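Print this page
E-mail this page

# Barno Handling Set: Data Card and Rules of Practice

Issued September 2019. Maintained by the Okano site on behalf of the Barno project.

## 1. Scope

The Barno Handling Set contains 330 recordings of household tidying tasks carried out with hand-held grippers. The recordings were made in 40 rooms by operators trained at the Okano and Jokudham sites. This card sets out the rules under which the recordings were made, checked and released. It applies to all users of the set, including partners who received earlier copies.

## 2. Equipment

All recordings use a hand-held parallel gripper with two facing fingers and a trigger. Operators must not change finger pads, tape over labels or remove warning symbols. A gripper with a loose pad or a sticking trigger is to be withdrawn and logged before the next session. Spare pads are held at both sites.

## 3. Handling of Soft and Small Items
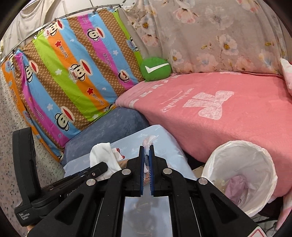

Soft items are the most common source of rejected recordings, and the following rules apply to them. The operator closes the fingers slowly and stops as soon as the item is held. Small pieces of tissue or fluff are to be pinched between the faces of the pads, as with the white clump held between the blue pads, and not scooped with the finger tips. Where a wastebasket is part of the task, it is to be lined before recording begins and should stand clear of hanging fabric. Stained cloths may be recorded, but they must be handled with the gripper only and listed in the session sheet under "soiled items". Pads are wiped after each session in which such an item was present.

## 4. Rooms and Privacy

Rooms are recorded as their occupants keep them. Bedding, curtains and cushions may stay in place. Before each session the operator must check for letters, medicine packets, family photographs and open screens, and have them removed or covered. Written consent is required from every adult living in the home. Consent may be withdrawn until December, after which the set is frozen for that release.

Patterned fabrics and printed brand names are common in bedrooms and are not masked. Faces of real persons are always masked – cartoon faces are left as they are.

## 5. Labels and Checking

Each recording carries a task name, a room number and a list of grasped items. Labels are entered by one person and checked by another. The Brinkmann schedule, attached to the release, gives the permitted item names. If an item cannot be named with confidence, the label "unknown soft" or "unknown hard" is used.

A recording is limited to 900 seconds. Recordings in which the trigger signal is missing for more than 6 seconds are excluded from the main set and stored separately.

## 6. Permitted Use

The set may be used for research and for the testing of household robots. It may not be used to identify homes or occupants. Users who find personal details in a recording must report the recording number to the Okano site and delete their copy.

Print this page
E-mail this page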